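Nedden: A Hand-Held Gripper Built in a Shared Workshop
Final project report
Shayne Kerslake
Sep 2, 2026

Why I did this

Plenty of hobby pages say you can build a hand-held gripper over a weekend, use it to record yourself doing chores, and train a home robot arm from the recordings. I doubted the weekend part and I doubted the training part. My project, which I named Nedden, was meant to test both at the Arnton shared workshop with the tools any member can book.

Build

The body is black plastic with brass inserts in the bosses. I started in March and had something that opened and closed after 16 evenings. So much for the weekend. Most of that time went into the linkage. The first version had so much play that the two fingers met at different heights, and the second was so tight that my hand cramped. The third is a compromise and I don't love it.

The instructions I followed treat the fingertip pads as an afterthought. They get one line: "cut pads to size and attach." I think the pads matter more than anything else in the design. Mine are cut by hand and the edges are ragged. I meant to recut them before testing and decided against it, because I wanted to know if neat edges make any difference before spending another evening on them.

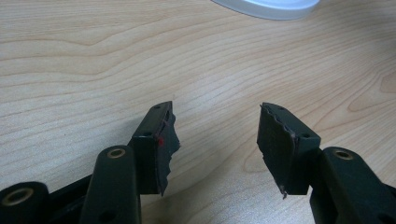 I still can't answer that properly. To compare ragged pads with clean ones I would need the same person, the same objects and the same grip force, and I had no way to measure force. Other builders post that their clean pads "grip way better." Maybe they do. I haven't seen one of them publish a count of drops.

Testing

I ran 1000 grasps on small household things and logged each one by hand in a notebook. A grasp passed if the object stayed put while I lifted it and set it down again. 1742 would have been the full plan, covering every object on my list in every position, but I stopped when I noticed I was adjusting my wrist to save bad grasps. From then on I was testing myself as much as the tool. I don't think the pass rate means much after that, so I have left it out of this report.

The recordings went into Atedar, the small training script I wrote for the workshop's arm. It learned to move toward an object and close. It did not learn to do this reliably, and 2 demos in front of the other members went badly enough that I quit offering them.

What I would change

Measure force first. Write the pass rule down before the first grasp and have someone else hold the tool. Buy the inserts in one batch so they all seat the same way. I would also keep the third linkage until there is a real reason to replace it, since every redesign cost me more evenings than I had planned.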